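Part-Time Kitchen and Tableware Assistant - Zornby Cookshop, Borkville

Zornby is a kitchenware store on the main street in Borkville. We sell plates, mugs, pans and small tools, and we rent tableware to people holding weddings, family parties and club dinners in town. We are looking for one part-time assistant to start in February.

The job is 30 hours a week, spread over the week and including every Saturday. You will work on the sales floor in the mornings and in the rental room in the afternoons. The rental room is where orders get packed, checked back in and put away.

What you will do

Serve customers and run the register.
Unpack deliveries and price new stock.
Set up the display tables by the front window. We change them often and like to mix colors. 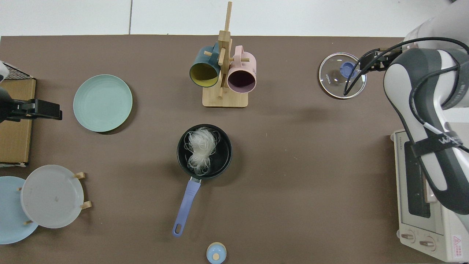
Mug tree with two mugs, and a mint-green plate

Pack rental orders from a written list. A big order can run to 1000 pieces, so you need to be able to keep your place on a long list.
Check returned items for chips and cracks, and write down anything that has to be billed.
Match lids to pots before they go back on the shelf. Customers mix them up all the time and it is the most common complaint we get.
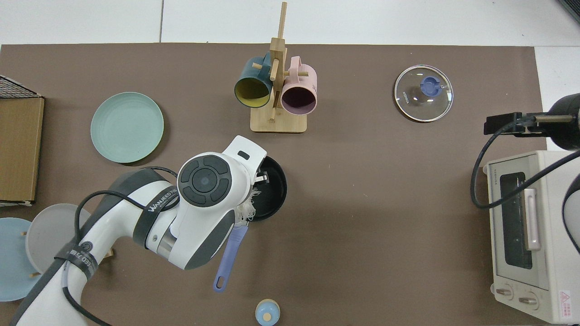

What we are looking for

You should be comfortable talking to people and able to stay on your feet for most of a shift. You will be lifting crates of plates, so please tell us if that is a problem - we may be able to arrange the work differently, but we need to know before you start.

Store experience helps but is not required. We will train you on the register and the rental book. If you cook at home, you will find it easier to answer questions on the sales floor. People want to know which pan to buy for two people, whether a glass lid is worth having, and how to look after nonstick.

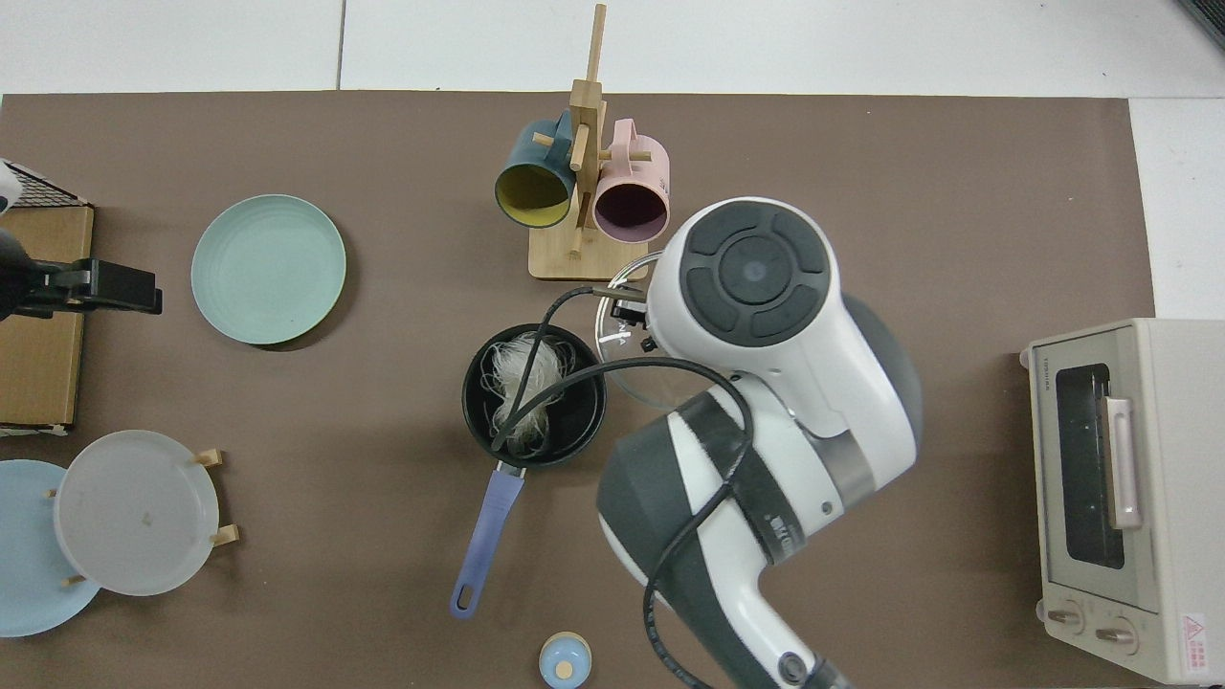 We don't expect you to know all of it on your first day. You will work next to someone from the store for the first 2 weeks, and there is a binder behind the counter with the questions that come up most.

A driver's license is useful. We deliver rental orders in Borkville and out to Ullunero, and the assistant sometimes takes the van when the regular driver is off.

Pay and hours

Pay is hourly, with a raise after the trial period. You get 10 paid days off a year plus public holidays, and a staff discount on everything except sale items. The store is closed on Sundays. Parking is free in the lot behind the building.

How to apply

Send a short letter and a list of your past jobs to the Zornby store in Borkville, or drop them off at the counter. Our smaller shop on Yakubu Street can't take applications, so please don't leave them there. Tell us which days you can't work and when you could start.

Applications close Fri 11 January. We will call everyone we want to meet the week after that. Interviews are held at the store and include a short packing task.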